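**Creek talk, library back room. Slides on my laptop, not the stick. Water bottle!**

Hi everyone, thanks for giving up a Sunday afternoon. I'm going to talk about frogs and culverts, and mostly about how I got a lot of things wrong in the first spring so you can skip those.

(pause, let the latecomers sit)

Who here lives along Tidatmont Creek? Hands up. OK, and who has heard the chorus frogs this year? Good, more than I expected.

Where I come into this: I moved in next to the lower culvert and couldn't sleep. I went out with a flashlight to see what was making the noise, and there they were, little guys the size of a thumbnail, yelling their heads off in a ditch. Next morning I walked the road above it and found a lot of flat ones. So that's how this started, me in rain boots being sad at a road.

**Slide 2 – the map**

Point at the bend first. People always look at the pond, and the pond is fine. The trouble is the stretch between the Zernonness woods and the pond, where the frogs come down to breed. They have to cross the road, and the old culvert sits too high on the downstream side. There's a drop. A frog coming back up can't make it.

We walked that stretch 28 nights the first season. Total count of live frogs carried over: 144. I know that sounds like a lot of frogs in buckets, and it was, but some nights we got zero and stood there in the drizzle eating crackers.

What I'd do differently: write the temperature down. We didn't, the whole first season, and now I can't tell you whether the slow nights were cold or we just went out too early. Please write the temperature down.
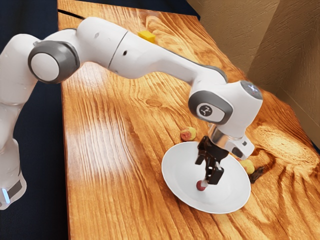
So, on to the ramp. Kanchan Ahuja drew it up on graph paper and I still have the sheet. It's rocks and a coir log, pegged so the water slows and there's a rough slope up to the lip of the pipe. We needed the landowner's OK and a permit from the county, and the permit took longer than the ramp by a mile. If you want to do one on your own stretch, start the paperwork in the fall. Come see me after, I've got copies of our forms and you can steal all the wording.

(don't get into the permit story, it eats ten minutes)

**Slide 4 – what grew back**

We pulled the reed canary grass off the bank by hand, 3 weekends, and put in sedges and blue flag iris. The iris did great. The sedges on the upper side got munched by deer, so this year they get cages. I used to say mow the grass and it'll give up – it will not give up. You have to get the roots, and then you have to come back and get them again.

Somebody will ask about spraying. My answer: not this close to the water, not while there are eggs in it.

**Slide 5 – spring plan**

- First warm rain after dark, we go. I send a text by 6 p.m.
- Meet at the gravel pull-off, never on the shoulder
- Vests on before you get out of the car
- Clean wet hands, no bug spray, no lotion
- Put them down on the side they were facing

I'd love 10 people on the list so we can take turns and nobody has to do four nights in a row like last March. Kids are welcome with a grown-up, and they're better at spotting than we are.

(play the recording here, turn the volume UP first. It sounds like someone running a thumb down a comb)

Questions. If it's quiet, ask them about salamanders, there's always somebody with a salamander in the window well.

Sign-up sheet goes around clockwise. Get my pen back.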